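Notebook, April – hot water supply, Zanent building

Drain-down of the calorifier started at 07:40. Capacity on the plate is 200 litres. Flow through the drain cock was poor for the first stretch and improved after the valve was worked back and forth a few times. Scale on the lower coil is heavier than last year, pale and flaky on the outside and hard underneath. Samples bagged and labelled 718.

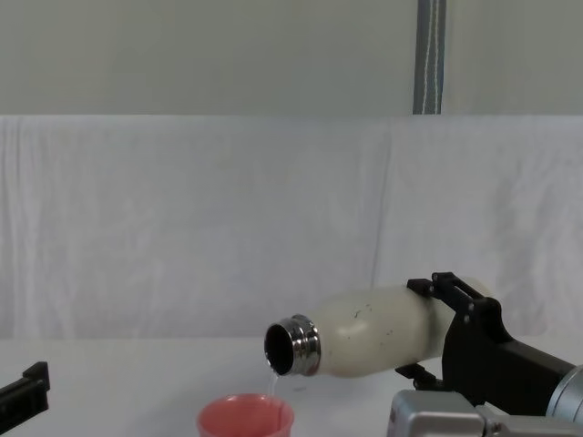
Immersion element removed with the long box spanner. Gasket had gone brittle and came away in pieces, so the seat was cleaned by hand with a brass brush. No pitting on the flange. The anode is down to the core for most of its length and should have been changed at the last service. Replacement is on order from Fondero, the shorter pattern, as the old one fouled the coil when fitted.

Thermostat pocket checked against the reference probe. Reads 3 degrees low at the top of the range, close enough at the bottom. Itziar Cantero thinks the paste has dried out in the pocket. I would sooner blame the thermostat, but paste is cheap and we will try that first. 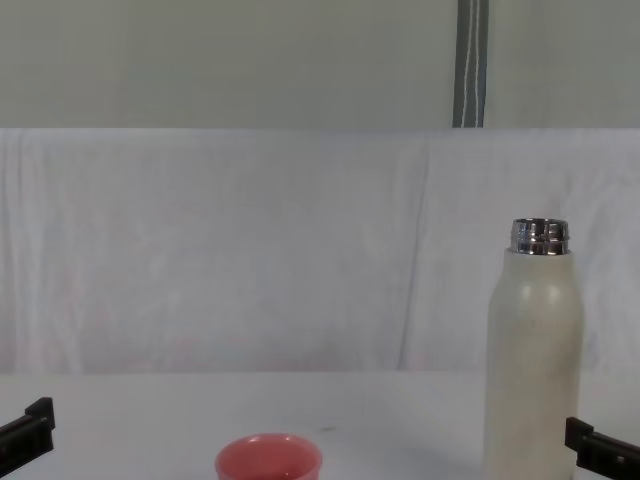 Descaler: Mahrous powder, 160 g per charge, mixed cold in the plastic drum. First charge went quiet after twenty minutes, second took twice that. Rinsed until the test strip read neutral. The coil is not bright but the shape of the tubes can be seen again, and the loose material at the bottom came out with the wet vacuum.

Pressure relief valve lifted by hand and reseated without a drip. The tundish is still cracked on the left side. Carried over from the last entry.

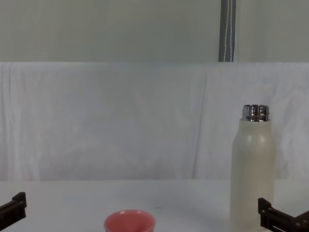

Refilled by 15:10 with the top vent open. Element left isolated until the new gasket has been looked at under pressure overnight.

To do:
Fit anode when it arrives
New paste in thermostat pocket, repeat the probe check
Ask Votico for a price on the tundish
Copy the old service dates into this book – the loose sheets are in the drawer under the vice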